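Tray Handling at Priltari

Tray handling is the part of the lunch service at Priltari, an office catering firm, where trays get picked up, turned, set down and stacked. I've worked the tray tables for years, so this entry is mine (last updated Tue 17 March) and it leans toward the people doing the job.

How the work is done

Before the Tirnon arms came in last June, we carried everything by hand, 40 trays to a cart. Now 2 arms do the stacking at the Gwynne site, and a lot of our day goes into showing how a tray ought to be held. You work with hand-held grippers for that, one on each side, and your wrists learn a whole new set of habits! A big tray wants to tip, so I keep my elbows in and go slow near the rim.
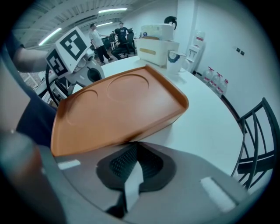 What changed for staff

Less lifting, for one thing, and my shoulders are glad of it. But there's more standing in one spot, and the new folks need 19 shifts before they can run a table alone (it used to be two or three). Pay went up a grade for anyone trained on the grippers. The Dumura kitchen still does it all by hand, and some of us swap over there when we miss the noise.

Breaks

Gripper work stops for 20 minutes every morning and again after lunch. We asked for that one ourselves.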